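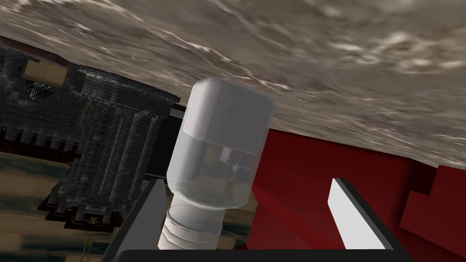
Nustia Workbench Letter, Issue 312

How to Set Up a Bottle Pickup Test Before You Trust a Robot With Your Kitchen

I get the same letter every month. Somebody has seen a video of a robot arm clearing a counter and wants to know if they can have one by Christmas. My usual answer is "go and try it with one bottle first," and then I get a second letter asking how. So let's do it properly this time!

You don't need an arm for this. You need a computer that can run a simulator (I use Lilis, mostly out of habit), a gripper model with two fingers, and one free evening. The bottle is a good first chore because everybody has bottles to move, at home or on a packing bench, and because it goes wrong in so many different ways.

Step 1. Write down the chore in one sentence

Mine was "pick up the white bottle and put it down on the other side of the sink." Keep it that short. If your sentence has an "and then" in it after the putting down, you've written two chores, and you should save the second one for next month. Also write down what counts as done. I say the bottle has to be standing up and let go of. A bottle lying on its side in the right spot is a fail, and I mark it as one even when I'm feeling generous.

Step 2. Put clutter in the room

My first few tests were in a bare gray room with one table, and the arm looked like a genius. Then I loaded a messier room and it fell apart. Add blocky things near the bottle, leave a narrow gap or two, and give the floor and the walls some busy patterns. Patterns matter more than I'd expected – a vision system that does fine against plain paint can get very confused by bricks and wood grain.

Step 3. Look from the hand, too

Most of us set up one nice view from across the room and call it a day. Add a second view mounted close to the gripper. It's an odd way to see a kitchen, all tilted, with surfaces swooping off in directions you don't expect, and it takes a while to get used to reading it. Stick with it. From across the room a finger can look perfectly lined up with the neck of a bottle when there's a good bit of air between them.

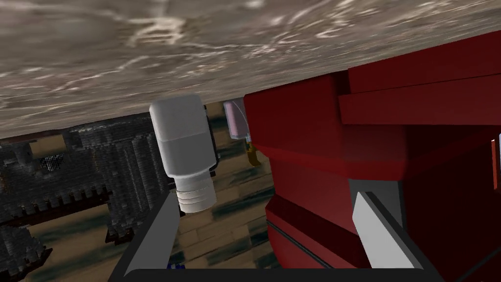 The other thing the close view is good for is spotting what else the fingers might bump. People plan the path of the fingertips and forget that the palm is wide. If your arm keeps stopping short for no reason you can see, check the palm before you start changing anything clever.

Step 4. Run it slowly, then run it a lot

Do 5 runs at low speed and watch every one of them. I know, it's dull. Have a coffee. Jot down where the fingers were when things went wrong: before touching, at the grip, on the way up, or at letting go. After that you can let the thing run on its own. I left mine going overnight and had 700 runs in the log by breakfast, which was far more than I wanted to read, so I sorted them by those same four stages and only opened the worst pile.

Letting go was my worst pile. I'd have bet money on the grip. Lefteris Lambrakis wrote to me last May with a similar result from his Zarnar setup, and his fix was simply to open the fingers wider and wait a beat before pulling back. I copied him and that pile shrank a lot.

Step 5. Test the empty hand

Please don't skip this one. Run the whole routine with no bottle at all and see what your program reports. Mine cheerfully logged a success the first time, having carried nothing across the kitchen and set it down very gently.

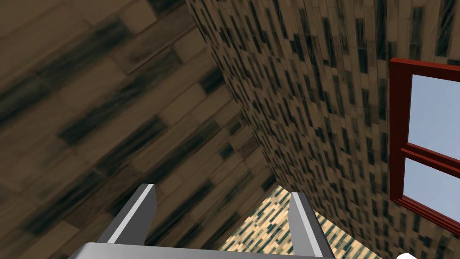 Fingers open and nothing between them, with the red-framed window off to the right.

If yours does the same, add a check on how far apart the fingers are after closing. Fingers that have closed all the way have missed. That one line cleaned up my numbers more than anything else I tried, and not in a flattering direction.

So, can it do the dishes yet?

On a shop floor, with the same bottle arriving in the same spot all day, I'd say yes, and the folks at Stergiou who pack cleaning supplies would probably tell you the same. In a home, I'm still not buying. My simulated kitchen stays put between runs. My real one has wet bottles, half-full bottles, bottles with the cap on crooked, and a teenager moving them.

If you try this, send me your four piles and tell me which one was biggest. Next month's letter is about lids, so if you have a way of unscrewing one with two fingers that doesn't spin the whole bottle, I'd love to hear it before then.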